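Gripper thread, as promised in December. Two arms on one rail, same task, two sets of fingertips and two controllers. Numbered so you can reply to the bit you care about.

1/ The arms are a matched pair, so any difference should come from the fingers or the control box. Fingertip set one is Garen, set two is Plarov. Controllers are the Jandgate and the older Osman.

2/ All of this is in simulation first. I'll do the real bench once I trust the contact settings, and I don't yet.

3/ The task: pick up a thin flexible strand by one end, carry it over to the open box and lower it in without catching the lid. Rings and the tray come later.

4/ Strands are a good test because they're unforgiving. A block will centre itself between almost any two fingers. A strand rolls, slips or ends up pinched at the wrong height, and you find out when you try to put it down.

5/ Total was 1516 grasp attempts, split evenly across the four combinations. Each one starts with the strand in a slightly different spot and orientation.

6/ Garen tips held better once the strand was up. Plarov tips were better at getting it off the table in the first place – the edge is thinner and slides under more easily.

7/ Grip force matters less than I expected. I started at 40 per cent of maximum and dropped it to 15. Hold rate barely changed, and the strand stopped squirting out sideways on closing.

Far arm has the orange-red strand up, green box open in the middle of the table, near arm closed and waiting its turn.

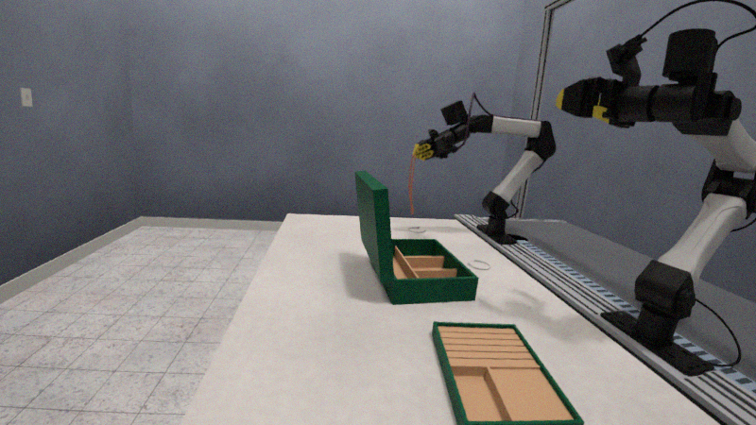
8/ Controllers. The Jandgate gives smoother moves with something dangling. The Osman stops harder, so the free end swings and you have to wait before lowering. I added a pause of 6 seconds to be safe, then never got around to trimming it.

9/ The Osman's logs are far easier to read, though. If you're debugging a bad grasp at the end of the day, that counts for a lot.

10/ Next up is the thin rings lying flat on the table. I'm expecting the Plarov tips to do well there and the Garen ones to struggle. Will post numbers either way.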